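I spent four years writing tender documents for a subsea contractor, and the thing I still get worked up about is spare parts. Not the vehicles themselves – everyone loves talking about the vehicles. I mean the boxes of seals, thrusters and connectors that go offshore with them, or don't.

When Brerkley bought its last pair of work-class ROVs, the negotiation over price dragged on all winter. The spares list got 40 minutes on a call in March, and I know because I was the one taking notes. Somebody suggested cutting it by 15 percent to get the total under budget, and everybody said fine, and we moved on to paint.

You can guess the rest. First long job, a tether termination went bad, and the spare was sitting on a shelf in a warehouse 400 miles from the port. The vessel waited. If you've never seen what a support vessel costs per day while the crew plays cards, well, it makes that 15 percent look pretty silly!

I do get why it happens. Spares are dull, they tie up cash, and half of them come home still in their wrapping (which some manager will always point out, usually with a spreadsheet). But a part that comes home unopened did its job as far as I'm concerned. I don't feel cheated when my house fails to burn down and the insurance was paid.
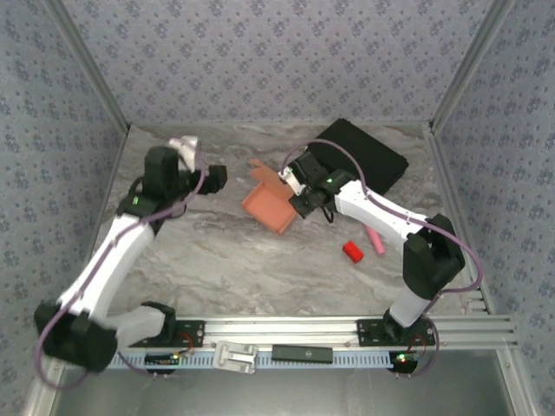 Hannelore Mayrhofer wrote to me after I grumbled about this in an earlier column, and she thinks I'm letting the manufacturers off too easy. Her point is that operators would carry plenty of spares if the connectors on a Tanabe vehicle fit a Bunby one, and as long as every builder keeps its own pinouts and thread sizes, a mixed fleet has to buy everything twice.

She's right, and I wish I'd said it first. I've opened two crates side by side on a wet deck and found two connectors that looked like twins and wouldn't mate. Still, I don't see common parts coming soon, and the contracts are being signed now. Gesositz at least prints its recommended offshore kit with lead times next to each item, so a buyer can see that the cheap little seal takes longer to get than the big expensive pump. More builders could do that tomorrow.

Until they do, put the spares list on the first page of the tender and let the paint wait for the call at the end of the day.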